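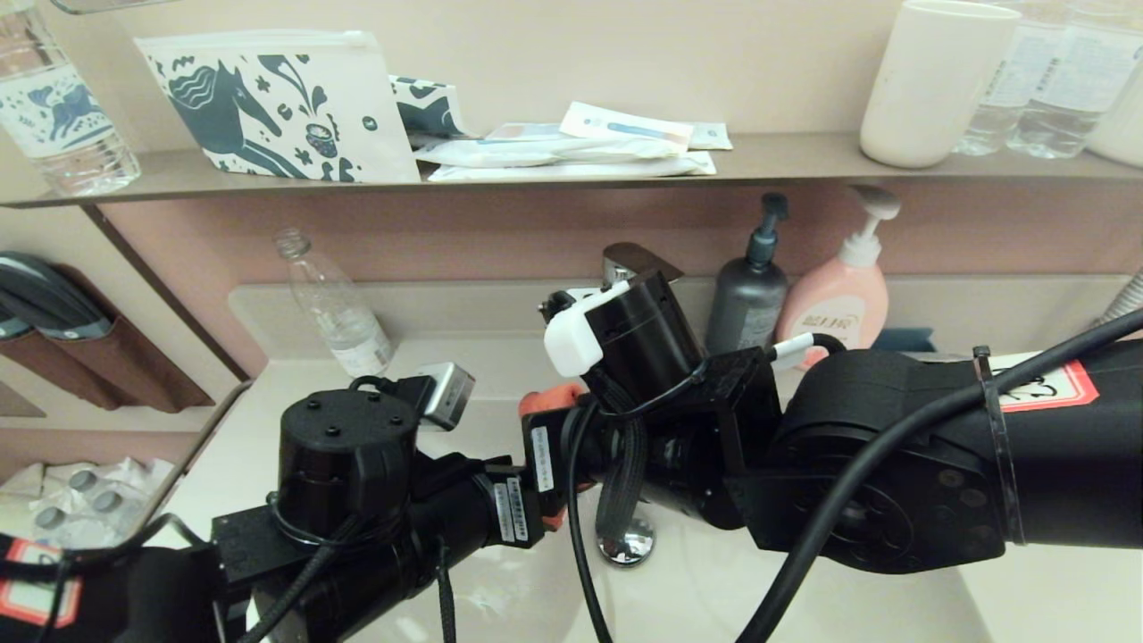

Both arms over the sink at the Alenero open day, orange thing in the grip.

I drove out to Eststead in February because a friend had a spare pass and I had a free morning. Alenero was showing its two-armed machine doing bathroom chores, and I've been promised a robot that tidies up since I was in grade school, so I went in with my arms folded.

They had a vanity set up with proper clutter on it, which I'll give them credit for. Pump bottles, a hair dryer in its holder on the wall, water bottles along the shelf, a pouch with a big horse on it. Most demos I've been to use a bare table and one wooden block. My own bathroom looks a lot more like this one.

Our guide was Alfredo Macaraeg, a patient man who got the same four questions from every group. He told us the team had logged 1,852 runs at the sink. I asked how many went well without a person stepping in. He said 566, and that they were the recent ones mostly, and then somebody's kid wanted to know if it could brush a dog.

So, 566 out of 1,852. Maybe the trend is great. I'd have liked to see a chart, and the handout didn't have one. What it had was a paragraph about "giving families their evenings back."

My other gripe is the size of it. Those are thick black arms with cables wrapped around them and warning labels stuck on, and between them they pretty much fill the space over the basin. Where do I stand if I want to wash my hands? Macaraeg said the home version would be slimmer. The home version wasn't there.

I did like watching the grippers close in on something small. That part is hard and I know it. But I timed one round on my phone and got 29 seconds, for a job I do half asleep.

Parking was free, coffee wasn't. Wunderlich has its own open house over in Costholm this spring and I'll probably go to that too.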